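Site visits | Robotics
5 min read

A day at the Jilluso open day in Durkness: the finger that came loose

22/08/2026
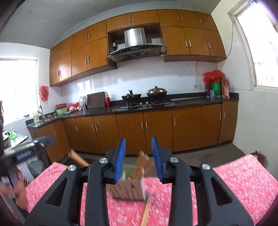
I went up to Durkness for the Jilluso open day because I had been told they would talk about the fault they had in March. Most firms show the good runs and a slide of future plans. Jilluso had put the fault second on the programme, after coffee and before the tour, and gave it the longest slot of the morning.

Jilluso makes hand-held grippers. A person holds one, picks things up with it and puts them away, and the recordings are used to teach a robot arm the same job. The work is done in ordinary kitchens and living rooms with ordinary household things, so the tools are knocked about more than they would be on a bench.

The fault was a loose bolt at a finger joint. One of the grippers had been out on tidying tasks for several weeks. The person using it noticed that small wooden pieces were twisting as the fingers closed, and put it down to tired hands. They carried on. Two days later the finger swung sideways under load, the pads no longer met face to face, and the user's thumb was caught between the trigger and the frame. It was a bruise and a torn nail. The firm wrote it up as an injury all the same, and I think that was right.

The second part of the problem took longer to find. The recordings made while the joint was working loose looked normal to the checking software, which only asks whether the fingers opened and closed. It doesn't ask whether they were parallel. By the time someone looked properly, 1,594 recordings had been made with that tool since its last inspection. They pulled every one. After checking by eye they put 300 in the bin and returned the rest.

The cause was dull. The bolts had been fitted with thread lock at the factory, but this gripper had been opened to change its pads and put back together without any. The repair sheet had a line for the pads and no line for the bolts. De Bruijn, who supply the pads, had sent out instructions with the right steps in them, and the instructions were in a drawer.

We were then shown what has changed. There is a paint mark across each bolt head and on to the frame, so that any turning shows as a broken line. The user looks at the marks before starting and again after every 160 recordings. If a line is broken the tool goes in a red box and stays there until the workshop has signed for it. The software now compares the angle of the two fingers as well, using a package from Plaseo, although the person giving the talk said it still misses small errors when the picture is blurred by fast movement.

I asked about the trigger, as that was what hurt someone. The gap behind it has been widened, and they have added a soft stop. A few older grippers are still waiting for the new part. I would have liked to hear that these had been taken out of use, but they are still being used for light objects only, and I said on the feedback form that I didn't think much of that.

The tour went through the workshop in groups of 6. We were allowed to handle a gripper with one bolt backed off by half a turn. I couldn't feel any difference with a cardboard box. With a thin wooden stick I could, as it rolled between the pads each time I squeezed. Anyone training new users could do worse than let them try that for ten minutes.

Lunch was sandwiches and there weren't enough of the egg ones. Parking is on the grass behind the unit and the turning is easy to miss if you come from the coast side. The slides are meant to go out to everyone who signed in, along with the new repair sheet, which has a line for the bolts.

Filed under: Site visits, Safety, Workshop practice
Contact us | © 2026 All rights reserved | Back to top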